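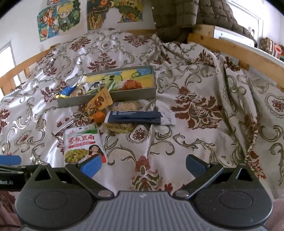 Section 7: Setting up for an outdoor short film night

Once your Wovel projector is out of its case and you've done the indoor test, you're ready for the fun part - films under the stars!

1. Put the screen up first, while there's still daylight. The Pato frame goes together on the ground, face down, and takes two people to lift.
2. Peg all the guy ropes before you let go of the frame.
3. Set the projector on its stand and run the power lead behind the seating.

Caution: Never leave the screen up in strong wind. Lower it flat and weigh down the corners. 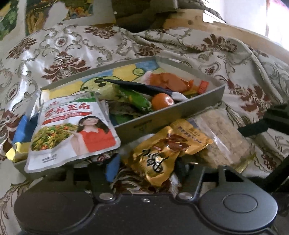

Can I start the first film before it's fully dark?
Wait until the sky behind the screen has lost its colour. Trailers and title cards look fine at dusk, but darker films will be very hard to follow.

4. Load your program in running order. The Giletti player holds up to 109 shorts, so there's room for a whole festival in there!
5. Press Menu, choose Gap, and pick the pause you'd like between films. 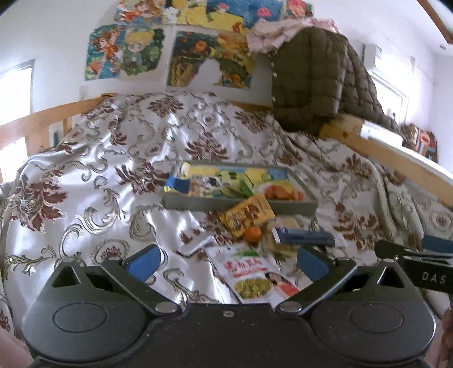 Two seconds suits most programs, though a longer gap gives people a chance to clap, and they will.

6. Play a loud bit of the first film and walk to the back row. If the dialogue is muddy, turn the Arancibia speakers in towards the centre - it makes a wonderful difference.
7. Set the volume to 23 and adjust from there once your crowd is seated.

Note: Save your settings under Favourites before you switch off.
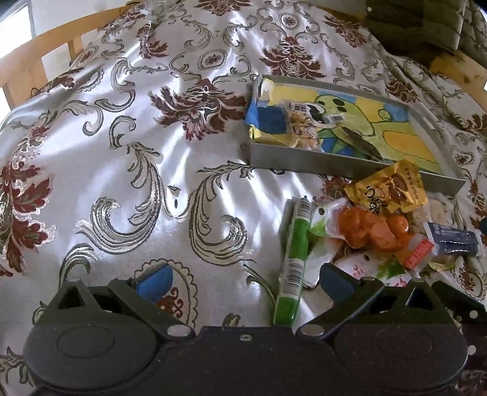

Green-and-white tube on patterned satin cloth.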